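Folding Knits on the Bed: What the Gripper Sessions Taught Us

Home > Laundry > Folding and Storage
Posted 28/04/2020

Most folding advice comes from people who fold well and can't say how they do it. These tips come from a study of clothes folding done with hand-held grippers, two yellow fingers to each hand, where the people folding could pinch, lift and drag but couldn't smooth with a palm. The recordings are used to teach robot arms the same moves. Jae-in Koo, who ran the folding part of the Skadeck project, passed along the session notes, and a good deal in them works with ordinary hands.

The main result: of 69 cardigan folds, 18 had to be started over, and nearly all of those went wrong before the first fold was made. The garment wasn't flat, or a sleeve was trapped underneath.

Spread it out first

Put the cardigan in the middle of the bed with clear space all the way around. Hold the bottom edge with one hand and work the neckline with the other. Pull away from yourself at the neck, then toward yourself at the hem. Do not shake it. Shaking a knit on a bed moves the sleeves to places you can't see.

Look for the sleeves before anything else. If one is lying back over the body, take it by the cuff and bring it out to the side. Pulling from the elbow twists it at the shoulder seam. 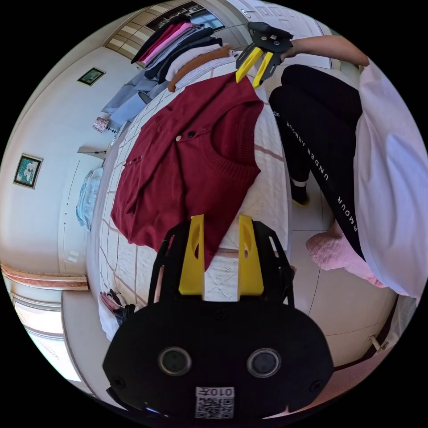
Hem held, one sleeve still to bring out.

Close the front or leave it

The notes compare both. With the front open, the buttonhole side slid during the first fold more often than not. Closing 2 buttons, one high and one low, was enough to hold it. Closing all of them took longer and made no difference to the finished fold.

If you leave it open, overlap the two fronts by the width of the button band and press along the line once.

Pinch near the edge

Grip fingers that took a big handful left a lump in the fold. Fingers that took only the last half inch of fabric gave a clean line. Same with your own hands. Take the corner between thumb and first finger and keep the rest of your hand out of it.

For heavy knits go in a full inch or the rib will stretch.

Fold order

1. Left sleeve straight across the body.
2. Right sleeve on top of it.
3. Sides in to the middle, both hands on one side at a time.
4. Hem up to the neckline, in one move. Keep the two corners level while they travel.
5. Turn the whole thing over and square the edges.

Step 4 is where the hands have to work together. In the first week people moved one corner and then the other, and the fold came out on a slant. Moving both at the same speed fixed it, and it was the part the Maddocks arm learned last.

Keep the stacks off the work area

Finished piles go up by the pillow or along the sides of the bed. A pile next to your elbow gets knocked. Low stacks are better than one tall one, and the top piece should be something with a bit of grip to it, like cotton.

Work on a bedspread with a printed grid or stripes if you have one. Line the hem up with a stripe and you can see right away if the body is crooked. The study kept this in because it also made the recordings easier to compare.
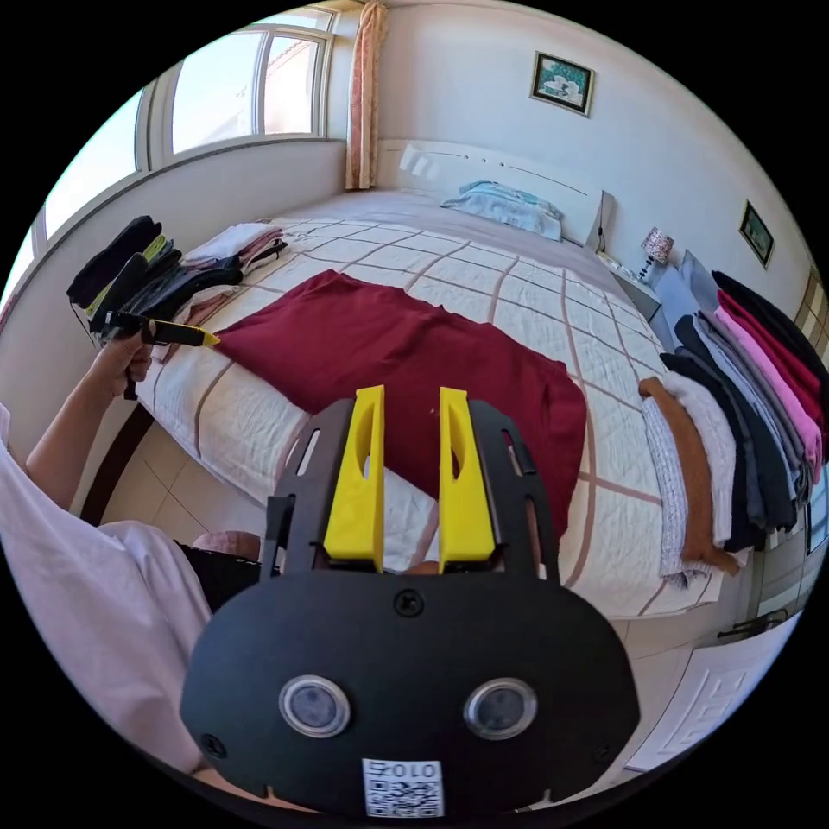

What didn't carry over

Socks were no good with grippers and the notes say little about them. Fitted sheets were dropped after a try in June. The Dorkitz folding board got fair results on T-shirts but was too narrow for knits.

See also: Storing sweaters for summer; Removing pills from wool; Drying knits flat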